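Grillitar is a little collection of family recipes, typed up from two handwritten notebooks and kept as plain Markdown so anyone can read, fork, or fix them. I love these recipes and I'm so happy they finally have a home!

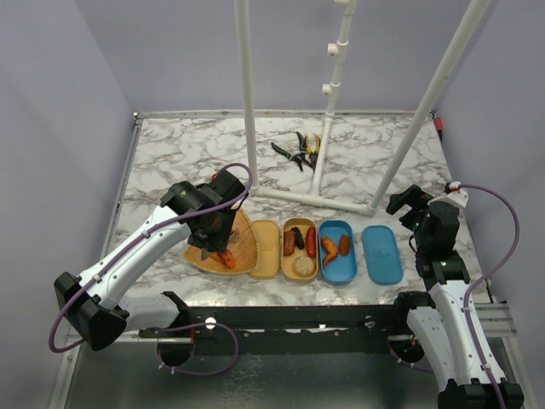 **Category: Getting started**

Every recipe lives in its own file under `recipes/`. Open one in any text editor, or run the small search script:

```
python findo.py --have "onion, barley"
```

Findo looks for recipes that use what you already have (my favorite part, I use it nearly every night). It handles plurals and most spelling slips. Amounts are in cups and spoons, with grams in brackets where I've weighed things myself.

Fields at the top of each file:

- `title`: the name as written in the notebook
- `serves`: a number, usually 2 or 5
- `source`: `fivik` or `thorgeirsson`
- `tested`: yes or no

The `thorgeirsson` files come from the Þorgeirsson notebook. I dropped the Þ in the tag so it's easy to type, but the titles keep their accents. Soups and flatbreads are in great shape. Pickles still need work, and over 2 pages of the Fivik notebook are too faded to read.
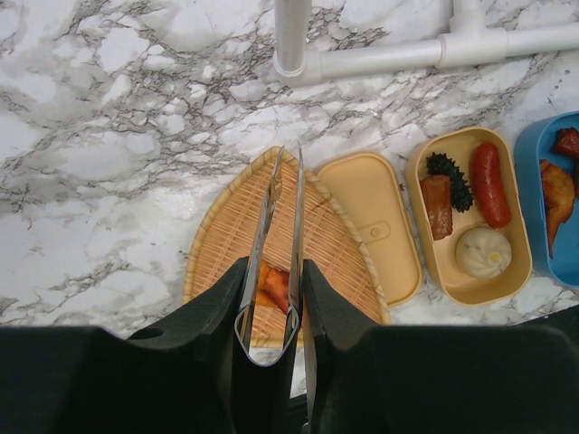 *By Elínborg Overgaard*
*Wednesday, January 19, 2022*

New recipes are very welcome, especially barley ones! Please cook the dish once before you send it, and mark `tested: no` if you changed anything afterward. Text is CC BY 4.0, the script is MIT.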